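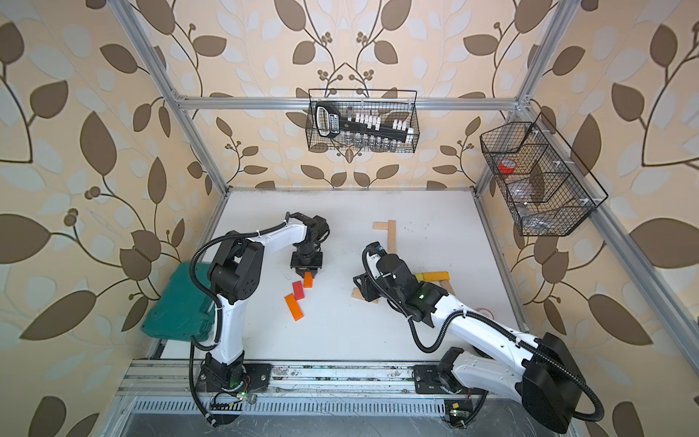
Figure 1. Coloured and pale wooden blocks on the white tabletop, with the leaf wallpaper on the back and both sides.

Blocks and Leaves: a wooden block set and a papered bay to use it in
Second-year project report, Design and Materials, Rernby

1. What the project was

We wanted to make a set of plain wooden blocks that would be a pleasure to pick up, stack and sort, and we wanted to give them a proper place to live while we tried them out. The first half of that was always the plan. The second half grew during the project until it took up almost as much of our time as the first, and we're very glad it did, because the bay has become our favourite thing in the room!

The block set is called Brarnar. The wallpaper is from a pattern called Pullis, with large brown and pale cream leaves on dark curling stems and little clusters of berries in between. The wood came from Giáp, a small joinery shop that sells its offcuts by the sack. All the cutting, sanding, colouring and papering was done by our group over one term, ending in June.

This report covers how the blocks were made, how the bay was papered, what we found when people sorted and built on the table, and the things we'd do differently.

2. The blocks

2.1 Wood

A sack of offcuts is a lovely thing to tip out, but it's not a tidy material. Some pieces had knots, some had been planed on one face only, and a few had pencil marks that went surprisingly deep. We sorted by thickness first and only then by colour of the wood. Doing it the other way round (which we tried for an afternoon) meant we kept finding beautiful matching pieces that couldn't be used together.

We settled on a small family of shapes: short blocks that can stand on end, rectangular blocks, and longer rectangular blocks for bridges and roofs. There was a long argument about whether to include triangles. They look great on top of a tower, but they used up a lot of wood and our first attempts came off the saw at slightly different angles, so they were dropped.

We finished with 194 blocks that passed our own check, which was simply that each had to stand steadily on every face it was meant to stand on.

2.2 Sanding

Every block was sanded by hand. We had imagined a quick rub over the corners, and it turned into whole afternoons. The edges needed enough rounding to feel kind to the fingers, but if you take too much off, the blocks stop sitting flush and a wall made from them has visible gaps. We kept one finished block on the bench as a reference and compared new ones to it by touch, eyes shut, which worked far better than measuring.

End grain was the slow part. It drinks up colour, so any roughness left there shows as a dark patch afterwards. We went back and re-sanded a good number of blocks once we'd seen the first coloured batch.

2.3 Colour

Of the whole set, 109 blocks were coloured and the others were left pale. We liked the idea of leaving a good share of bare wood in the mix. It gives the eye somewhere to rest, and the coloured blocks look brighter next to it.

Our colours are mostly warm, with red and orange doing the heavy lifting. We thinned the colour so that the wood would still look like wood. The first orange came out closer to peach, and we threw out the mix and began again with less water. Red was easy from the start. We also coloured some of the orange blocks in two different sizes on purpose, so that sorting by colour and sorting by shape would give different piles — that turned out to be the most useful decision in the project, as section 4 explains.

3. The bay

3.1 Frame and table

The bay is made of silver aluminium bars, and it has a flat white tabletop. Bare, it felt a bit like the inside of a fridge. Blocks looked sharp against the white, but it wasn't somewhere you'd want to sit and build for an hour. White walls also bounced a lot of glare back on to the table, and several of us noticed we were squinting by the end of a session.

We considered a plain coloured card, a painted landscape and curtains. Curtains were everyone's favourite until we realised that they would swing into the building area. The painted landscape would have been fun, but we're not painters.

3.2 Choosing the paper

We brought home samples of several wallpapers and propped them up behind a heap of blocks. Small patterns were the worst by a long way. Dots and little flowers sat at nearly the same size as the blocks and made everything look fussy. Stripes made towers look as if they were leaning when they weren't.

Pullis won because the leaves are big. Each leaf is much larger than a block, so there's no confusion between the two, and the browns and creams are quiet enough that red and orange still jump out. The pale blocks are a different story. Against the cream leaves a pale block can melt away if you look at it from a low angle, with the wall behind it. From higher up you see it against the tabletop and the problem is much smaller, though pale wood on white will never shout at you.

3.3 Papering

Each side panel needed a drop of 796 mm. We cut all the pieces slightly over, laid them out on the floor in order and matched the stems by eye before any paste was mixed. One packet of 200 g was enough for the lot.

The steps we followed, in case another group wants to repeat it:

Wipe the panels down and let them dry.
Start with the back wall, from the middle outwards.
Paste the panel and the paper both, and wait a few minutes before hanging.
Smooth from the centre towards the edges with a clean dry cloth.
Take the side pieces into the corner last and trim with a new blade.

The corners nearly beat us. A big leaf that runs into a corner has to carry on around it or the eye goes straight to the break, and our first side piece was a good thumb's width too low. It had to come off while it was still wet. The second try was much better, and now the leaves surround the table on three sides, with the front left clear for working.

3.4 The tabletop

We left the tabletop white and didn't paper it. A pattern under the blocks would have been too much, and paper wouldn't have survived the knocks. White does show everything, though. It has picked up dark specks and faint smudges, and tiny scraps are easy to miss when you tidy up. A damp cloth lifts most marks if you do it often. We'd suggest a pale grey to anyone starting from scratch.

4. Trying the set out

We asked fellow students to come and use the blocks at the bay, and gave them very little instruction. They could sort, stack or build, and they could stop whenever they liked. We watched, took notes and asked a few questions at the end.

Sorting

Nearly everyone began with colour. The reds went together, the oranges went together, and the pale blocks were pushed to one side as a sort of leftover heap. It was only when people reached the long orange blocks that they stopped and thought. Did a long orange belong with the short oranges, or with the other long ones? Some people changed their whole system at that point, and a few made a separate pile just for the awkward ones. We loved watching this. It made for much livelier conversation than a set in which every colour has its own shape would have done.

Building

Towers were popular and low walls even more so. The short blocks were used standing up more often than we had expected, like posts or little people. Long blocks were laid flat as bases. Pale blocks, ignored in the sorting, became very much wanted here, and two builders told us they felt more grown-up than the coloured ones.

Noise was our one regular complaint. Wood on a hard white table is a clattery business when a tower comes down, and the papered walls did nothing to help with that.

The walls

We asked people what they thought of the leaves. Most said they liked them, and several described the bay as cosy. A couple found them busy at first and then stopped noticing. One person built an entire garden and used the back wall as the hedge — we'd never have thought of it ourselves, and it made the cost of the wallpaper feel very well spent.

5. What we would change

Colour more of the end grain in two thin coats instead of one. Single coats came out patchy, especially in orange.

Add one cool colour. Red and orange are cheerful together, but from the far side of the room they start to blur into each other, and a blue or a green would give builders something to contrast with. It would need testing against the brown leaves before we made a full batch.

Make more long blocks. They ran out first in almost every session.

Put a thin strip along the bottom edge of the wallpaper. Blocks get shoved up against the walls, and the paper is starting to lift in one place where a corner caught it.

Buy a spare roll at the beginning. We didn't, and by the time we wanted a patch, the shop had only a different batch in which the cream was noticeably yellower.

6. Storage and care

The blocks live in two lidded boxes, coloured and pale, kept on the shelf nearest the bay. Please don't wash them in the sink. A wipe with a cloth that has been wrung out hard is fine, followed by an hour spread out on a towel. Any block that develops a splinter should go in the jar on the windowsill, and whoever is next at the sanding bench can see to it.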